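인쇄하기 | 이메일로 보내기

Sinevix 파라솔·야외용 쿠션 사용 평가 참가자 모집

방수, 자외선 차단, 5년 보증. 야외용품 카탈로그마다 적혀 있는 말입니다. 저희 카탈로그에도 있습니다. 작년에 접수된 반품 821건을 다시 읽고 나서는 그 문구를 그대로 인쇄해도 되는지 의문이 들었습니다. 113건은 색바램, 49건은 지퍼 불량이었고, 공장 시험 성적서에는 둘 다 '이상 없음'으로 되어 있었습니다.

그래서 Una 쿠션과 Vlad 파라솔을 실제 마당과 옥상에서 3개월간 써 보실 분을 찾습니다.

참가 조건
- 하루 중 볕이 드는 마당, 테라스 또는 옥상이 있는 분
- 비가 와도 제품을 걷지 않고 두실 수 있는 분
- 매주 토요일에 짧은 기록을 남기실 수 있는 분

칭찬 위주의 후기를 쓰실 분은 신청하지 않으셔도 됩니다. 별점은 받지 않습니다. 곰팡이가 언제 생겼는지, 파라솔 살이 바람에 어느 쪽으로 휘었는지 같은 내용이 필요합니다. '친환경 원단'이라는 표시를 믿지 않는 분도 환영합니다. 저희도 납품처 설명만 듣고는 아직 판단을 못 했습니다.

평가가 끝난 제품은 회수합니다. 원단을 잘라 안쪽을 확인해야 하므로 증정은 없습니다. 대신 참가비를 드리며, 금액은 선정 연락 때 서면으로 알려 드립니다. 중간에 그만두셔도 그때까지의 기록분은 지급합니다. 결과가 나쁘게 나오더라도 기록을 고쳐 달라고 요청하지 않겠습니다.

신청은 11월 말까지 이메일로 받습니다. 설치할 장소의 방향과 바닥 재질, 지금 쓰는 야외용품에서 가장 못마땅한 점을 적어 주세요. 자기소개서는 필요 없습니다. 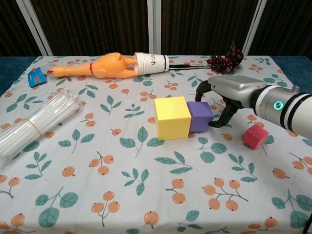

Riltitari | Sinevix 제품 평가 담당

파라솔 받침대는 이번 평가에 포함되지 않습니다. 쓰시던 받침대가 있으면 무게와 구멍 지름을 신청 메일에 함께 적어 주세요.

인쇄하기 | 이메일로 보내기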